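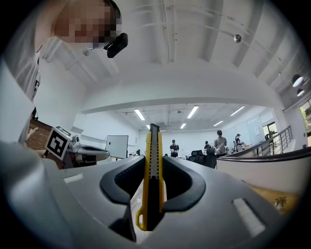
The yellow box cutter in the left-and-right pads, blade end up. My favorite test object, for reasons I'll get to.

I promised a few of you (well, two of you, and one is my brother) that I would finally write up how I look after the hand-held grippers, and I've put it off since November, so let's do it properly, with coffee.

If you're new to the blog, I keep a small set of these grippers in working order. People carry them around, pick things up, and what they record gets used later to teach an arm the same job. I don't do the teaching part. I do the part where a pad has gone shiny and everything slides out of it, and I've grown very fond of that part!

So, the pads. Ours are black rubber and curved, and when they close they make a sort of U that wraps the object a little. The inside faces are textured, and the texture is what you're really looking after. Cardboard dust fills it up faster than anything else I know. I wipe both pads with a damp lint-free cloth, let them air dry, and then run my thumb along each one. A good pad drags at your skin a bit. If it feels like a well-used eraser, it's time for a new one.

I used to soak them in soapy water overnight, by the way, which I recommended in an old post, and please ignore that. The rubber came out fine but the little inserts at the base swelled up and I spent a whole evening with a pick getting them out.

Swapping pads is four screws a side on our version. Get them all started by hand before you tighten any of them. Tyson Hiebert taught me to go corner to corner, the way you'd do lug nuts, and I rolled my eyes at him and then did it his way forever after. He also keeps his old pads in a jar labeled "soup," and I've never asked.

After new pads go on, I check the opening. I close the fingers on nothing, zero it, open all the way, and write down the reading. Then I do that 20 times and look at how much the number wanders. If it creeps steadily in one direction, something's loose in the linkage, and no amount of zeroing will save you. If it just jitters, I clean the rail and try again.

Then comes the box cutter. I like it because it's long and fairly narrow, it has those small ridges along the slider track, and if your pads are even slightly out of line it will tell on you. I stand it upright between them and wait. Blade retracted, of course — I check it, and then I check it again after somebody talks to me. A straight cutter means the pads are meeting evenly. When it leans, I loosen the side it's leaning toward by half a turn, nudge, and snug it back up. I did one this week that took 13 tries before it stood the way I wanted, and I was about ready to take up gardening.

The last job is the marker cubes. Any smudge on the white face gets wiped off dry, never with alcohol (ask me how I know, or ask my second-best cube). I look at the corners too, where the print likes to lift. A peeling corner can be pressed back once. The next time it lifts, I print a fresh face and do the whole thing over, grumbling.

As for how often: I do the cloth and the thumb test every morning, and the full routine after about 200 pickups, or sooner if whoever's been using the gripper starts making a certain face. I keep it all in a paper notebook. I tried a spreadsheet for a while and kept getting pad dust in the keyboard.

I still owe you the cable post. The strain relief on the Dirlow leads deserves its own long complaint, and I've got a new batch to fit before I can be fair about it. If you have a better way of cleaning textured rubber, leave it in the comments, especially if it doesn't smell like oranges.

Recent posts
Two weeks with the Plandora bench light
A drawer for every screw (almost)
Why I went back to the Bavance hex keys
Heo charger: what the blinking means
Soaking gripper pads overnight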